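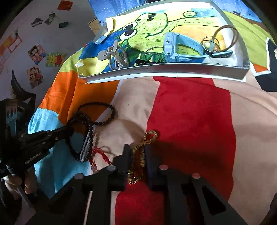

My sister keeps telling me that a person who can't sleep past five should stop fighting it and go for a walk, and after saying no to her since January I finally gave in.

So I've been walking the old rail path out toward Hesby, 3 miles if I turn back at the feed store and 4 if I'm feeling brave (I was brave twice). I leave everything in the tray on the bed, watch included, and just go. No steps, no buzzing on my wrist, only me and a great many rabbits.

I had no idea how much goes on at that hour! The bakery in Worance has its back door propped open and the whole street smells like rye, and there's a man who waters his tomatoes in a bathrobe and waves at me like we've been friends for years. I wave back — of course I do — and then think about tomatoes all the way home.

My knees complained the first week. They've gone quiet now, mostly, though the hill by the Higuchi nursery still gets me. Tomorrow I want to try the lower trail, if the gate's open.

Posted 30/07/2020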